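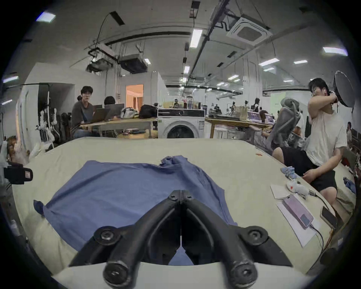 Wender Folding Station Guide, Volume 2, page 267

Section 4: Setting Up the Table and Folding Your First T-Shirts

If you have come straight from Section 3, your table is standing, your Groltico padded cover is on, and you are ready for the fun part! A big, soft, waist-high surface changes laundry day completely. Take your time with the first few shirts, and use an old one you don't mind handling a lot.

Before you start

Put the table within a step or two of the washing machine if the room allows it, but leave enough space for the washer door to swing all the way open. You want to be able to walk the full length of at least one side. A second table close by is wonderful for bags, laptops, chargers and all the other things that drift onto a flat surface the minute you clear it.

Note: Small wrinkles in the padded cover are fine. Pull out any ridge you can feel with your palm, then tighten the corner ties again (see Section 3, step 6).

Caution: Never iron on the Groltico cover. The padding is for folding and sorting only.

Folding a short-sleeved T-shirt

1. Clear a space wider than the shirt. Phones, papers, pens and soft toys can go to the far end or onto the second table.

2. Drop the shirt in the middle and shake it open. It will look like a crumpled heap, and that's where every good fold begins. Find the collar first and the rest of the shirt follows.

3. Turn the shirt face down with the collar pointing away from you. Smooth it from the center out toward the sides with light, flat strokes. If you press hard, the cover moves along with the fabric and you end up chasing both.

4. Take the shirt by its left and right edges at the same time and draw them gently apart until the body lies flat. Leave the collar and sleeves for later, even if they're bunched up. I love this step, it does most of the work! 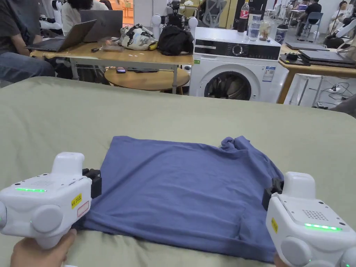 5. Open out the collar and the sleeves. Slide a finger inside each sleeve, run it to the hem, and lay the sleeve down straight.

6. Check for doubled layers along the sides. A sleeve or hem that has tucked itself under shows up as a darker strip on a plain blue shirt, and it's much harder to spot on a print, so go over patterned shirts with your hand as well. Lift the layer, pull it out and smooth again.

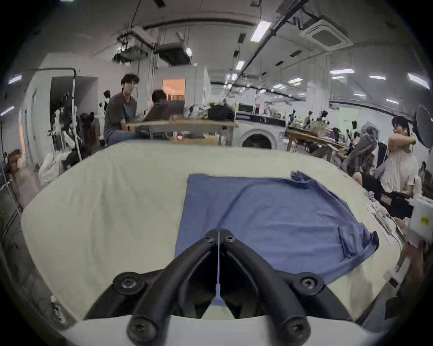

A diagonal crease across the body usually means one shoulder is sitting higher than the other. Slide that shoulder down a little and stroke the crease toward the hem. You don't have to start over, and please don't tug at the crease itself.

7. Fold one side in toward the center, lay the sleeve back on itself, then do the same with the other side. This is the Bakhtiari side fold, and you'll meet it again in the section on sweaters.

8. Bring the hem up to the collar, then fold once more. Set the finished shirt at the end of the table with the folded edge facing you.

Note: Using the Skunik folding board? Skip steps 7 and 8 and go to the board insert. 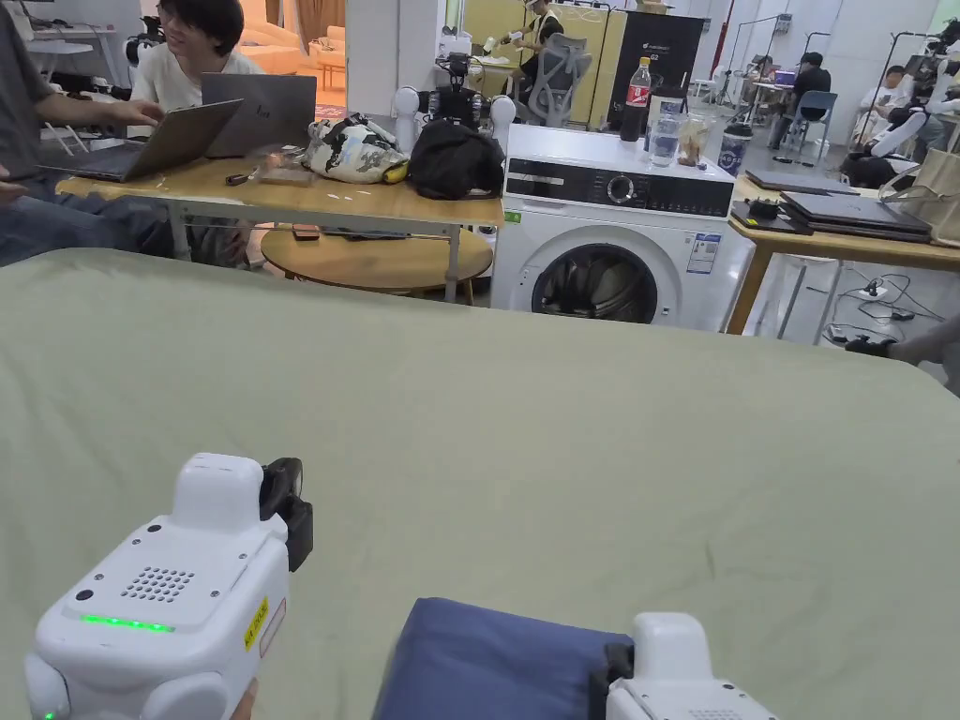
2 min read

Dark clothes and small items

Navy and black pieces shed lint onto a pale cover, so fold the light load first and wipe the surface before you switch. Small cloths need only a single fold and a pat. Stack them by size, largest at the bottom, and keep the stack lower than the height of your hand.

Keep drinks off the padded surface. If something does spill, lift the cover right away and follow the washing directions on the Groltico tag.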